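Häufige Fragen zur Sperrmüll- und Wertstoffannahme

Antworten für Haushalte und Kleinbetriebe im Verbandsgebiet Skirnero
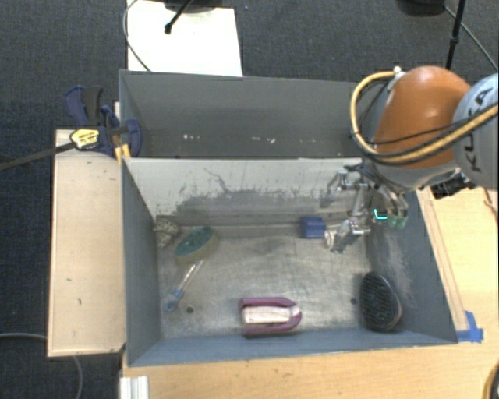
Redaktion: Smaranda Filip, Abfallberatung
Stand: April

Wer darf den Wertstoffhof nutzen?
Zur Anlieferung berechtigt sind alle Haushalte, die im Verbandsgebiet an die Abfallentsorgung angeschlossen sind. Kleinbetriebe können anliefern, sofern sie einen gültigen Gebührenbescheid vorlegen. Die Berechtigung wird an der Einfahrt geprüft. Bitte halten Sie einen Ausweis oder den letzten Bescheid bereit.

Welche Abfälle werden angenommen?
Angenommen werden Sperrmüll, Altholz der Kategorien A I bis A III, Altmetall, Kartonagen, Grünschnitt, Elektroaltgeräte und Bauschutt in haushaltsüblichen Mengen. Autoreifen werden nur ohne Felge und gegen Gebühr entgegengenommen. Restmüll in Säcken ist von der Annahme ausgeschlossen und über die graue Tonne zu entsorgen.

Was gilt als Sperrmüll?
Als Sperrmüll gelten Einrichtungsgegenstände, die auch nach zumutbarer Zerkleinerung nicht in die Restmülltonne passen, also etwa Matratzen, Teppiche, Schränke und Polstermöbel. Fest mit dem Gebäude verbundene Teile wie Türen, Fensterrahmen, Sanitärkeramik oder Parkett sind Bauabfälle und werden gesondert abgerechnet.

Wie viel darf ich kostenfrei abgeben?
Je Haushalt und Kalenderjahr sind 400 Kilogramm Sperrmüll gebührenfrei. Für darüber hinausgehende Mengen gilt die Gebührensatzung in der jeweils aktuellen Fassung. Nicht ausgeschöpfte Mengen können weder in das Folgejahr übertragen noch an Dritte abgetreten werden.

Kann ich Sperrmüll abholen lassen?
Ja. Die Abholung ist schriftlich oder über das Serviceportal zu beantragen. Die Terminvergabe erfolgt in der Reihenfolge des Eingangs. Stellen Sie die Gegenstände am Abfuhrtag bis 6 Uhr am Straßenrand bereit, frühestens jedoch am Vorabend. Einzelstücke dürfen höchstens 40 Kilogramm wiegen. Geh- und Radwege sowie Zufahrten für Rettungsfahrzeuge sind freizuhalten.

Wie gebe ich Elektroaltgeräte ab?
Batterien und Akkus, die sich zerstörungsfrei entnehmen lassen, sind vor der Abgabe zu entfernen und getrennt abzugeben. Für das Löschen personenbezogener Daten auf Altgeräten sind die Nutzerinnen und Nutzer selbst verantwortlich. Geräte mit ausgelaufenen oder aufgeblähten Akkus sind dem Personal unmittelbar zu übergeben.

Wohin mit Farben, Lacken und Chemikalien?
Schadstoffe nimmt ausschließlich die Sammelstelle Covulach an, geöffnet freitags ab 13 Uhr. Gebinde müssen verschlossen und, soweit möglich, im Originalbehälter angeliefert werden. Das Volumen je Gebinde ist auf 20 Liter begrenzt. Ein Vermischen verschiedener Stoffe ist untersagt.

Darf ich Gegenstände vom Hof mitnehmen?
Nein. Mit der Abgabe gehen die Abfälle in das Eigentum des Verbandes über. Gut erhaltene Möbel und Haushaltswaren können Sie stattdessen dem Gebrauchtwarenhaus Wellow anbieten. Über die Annahme entscheidet die dortige Leitung, Frau Giorgia Costa. Ein Anspruch auf Übernahme besteht nicht.

Welche Zahlungsarten sind möglich?
Gebühren können bar oder mit Karte entrichtet werden. Kleinbetriebe können auf Antrag am monatlichen Rechnungsverfahren teilnehmen. Den Antrag richten Sie bitte an die Gebührenstelle, zu Händen von Herrn Aldo Vitale.

An wen richte ich einen Widerspruch?
Widersprüche gegen Gebührenbescheide sind innerhalb eines Monats nach Bekanntgabe schriftlich oder zur Niederschrift bei der Geschäftsstelle in Skirnero, Zimmer 404, einzulegen. Der Widerspruch hat keine aufschiebende Wirkung; der festgesetzte Betrag ist fristgerecht zu zahlen. Allgemeine Auskünfte erteilt Frau Zubaida Zaidi während der Sprechzeiten.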